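I have been threatening to write up my summer of gut bacteria for ages, so here goes, before I forget the good bits and only remember the smell.

Quick background for anyone who wandered in from the sourdough posts: I spent June through August as the most junior person in a microbiology lab out in Losudberg, growing bacteria from stool samples. Mostly the fussy kind, the ones that drop dead if they so much as meet a whiff of oxygen. Our samples came from a clinic in Cudedwood, and the whole project went by the name Pletus, which I assumed for three weeks was a species. (It's not a species. I asked in a meeting. I'd like to move on.)

The job itself was plating. You take a tiny bit of sample, dilute it, dilute it again, spread it on agar, and wait. We got through 2,560 plates by the end, and I labeled so many of them that my handwriting has permanently changed — my sevens have little hats now. Some species showed up overnight like they'd been waiting for the invitation. Others sat there for 6 days doing absolutely nothing and then, on the morning I'd decided to throw the plate out, there'd be one pinprick colony near the rim. I loved those ones!

What I didn't expect was how much of it comes down to what you feed them. Same sample, two kinds of agar, and you'd swear they came from different people. Add a bit of blood and one crowd turns up. Swap in mucin and it's a whole other party. I kept a notebook page just for this and it's a mess of arrows.

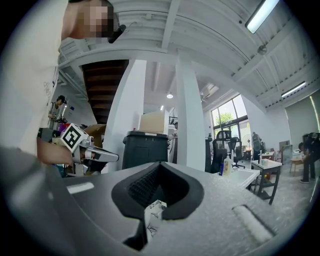 Vogler, who read a draft of this, wants me to be clear that a colony on a plate only tells you what was willing to grow there, and that plenty of gut species still haven't been grown by anybody. Fair point, and I probably should have led with it. We ran sequencing on a portion of the samples too, and the two lists never matched up neatly. The sequencing would name something we'd never seen on a plate, and then a plate would cough up something the sequencing had missed because there was so little of it in there. I found that maddening in June and kind of wonderful by August.

Now, the contamination week. I'll keep it short as I'm still a little sore. We had a batch of 45 plates all growing the same cheerful cream-colored blobs, and for one afternoon I was convinced we'd found something big. I'd mentally picked a name for it. Then the blank controls came out of the incubator with the very same blobs on them, and under the microscope it was plain old skin staph, in neat little clusters. Somebody's glove, most likely mine. The whole batch went in the autoclave and I went and ate a muffin in the parking lot.

A few people have asked whether all this changed how I eat. A bit? I have more beans than I used to, and I've stopped buying the expensive probiotic capsules, mainly to save money. I'm really not the person to give diet advice, and what I saw on agar doesn't tell you what to have for lunch.

Next time I'll go through how the anaerobic chamber works, including the glove ports, which are all sized for a much bigger person than me. I've got a half-written bit on Gram staining as well, if anyone wants it. Purple fingers for days.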